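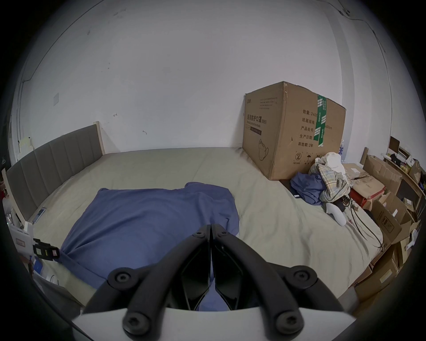 Grosturura is a shared workshop on the upper floors of an old dye house, and I went there on 2026-04-09 because I want to build a hand-held gripper at home and I did not trust myself to begin from drawings only. The members there have been working on theirs since October. They call it Stidine, and it is already the second version. One of the places where they try it is a bedroom, and I liked that this room has not been turned into a laboratory. The blue-purple cloth lies crumpled over the big bed, the clothes are in a pile with a plaid shirt among them, and the cartons stand against the wall. The two black fingers bend toward each other over the cloth, and each of them is held with four hex-socket screws. I wrote this down at once, as in my own first sketch I had planned only two per finger.

Visits > Workshops > Grosturura

My host was Lemlem Mekonnen. She met me at the street door and took me first to the machine room, which is on the floor below. It is smaller than I expected from the website. There are three printers, a lathe that was bought from a closed school, and a long bench where everybody solders. The smell is strong, so please take a jacket, because the window stays open the whole day.

Lemlem explained the reason for the tool. The group wants to teach a robot arm to fold and move clothes, and for this they need many recordings of a person doing it. With the arm itself this is slow work. So the person holds a gripper in the hand, does the job in the normal way, and the camera on the tool records it. Up to the day of my visit they had kept 264 recordings and thrown away a good number, mostly for bad light or for a thumb in front of the lens. The arm will come later. Feven Adugna is building it on the same floor, and for now only the base and the first joint are ready.

I asked many questions about the fingers, maybe too many. The first ones were straight and stiff, and they pushed the cloth away before they could close. The curved form was drawn by Han-gyeol Sung, who repairs bicycles for his living and says he took the idea from a brake lever. He printed 11 pairs before the group was satisfied. I could hold some of the old ones, and the difference between number four and number five is so small that I could not see it, but in the hand I could feel it. The later one gives way a little and then stops.

The tips are a separate story. They are dark pads with an angular shape, and they meet in a point, so one can take a single layer of fabric. On a pillowcase this is harder than it sounds! The pads are a separate part, and Han-gyeol changes them when the surface becomes smooth. He orders the rubber from Akgül, a small shop, and cuts it himself with a knife and a steel ruler.

After this I was allowed to try. My first attempts were poor. I held the tool too high and closed it in the air, and then I pressed too much and took the fitted sheet together with the cloth. Lemlem told me to look at the cloth and forget the fingers – this was the best advice of the day. After some minutes I could lift one corner and lay it down again where I wanted. My wrist was tired by then. The whole tool weighs 542 grams, and one feels it.

For people who want to build the same, these are the things I noted:

The screws should be bought all in one length. The first Stidine had three different lengths, and it was always taken apart with the wrong key.

The housing is printed in light gray, and they advise to print it lying on its side. Standing up, it broke twice along the layers.

Cables need more thought than I gave them. They still have no good answer for this.

Before I left, I had tea with Eero Koivisto, who writes the program that sorts the recordings. He uses an old computer with a Skelteck board, and he was not happy with it that afternoon. He showed me how he marks the moment when the fingers close, and for each recording he does this by hand. I asked if it could be automatic. He said yes, when someone has time.

The workshop takes visitors in the afternoon, if you write to them before. There is no fee, but a box for coins stands by the stairs. The tram stop is near, and the street door has no bell, so you must call. I have now ordered my screws, four for each finger, and the housing is on the printer at home.

We use cookies to remember your settings and to count visits. By continuing to read you agree to this. Accept | Settings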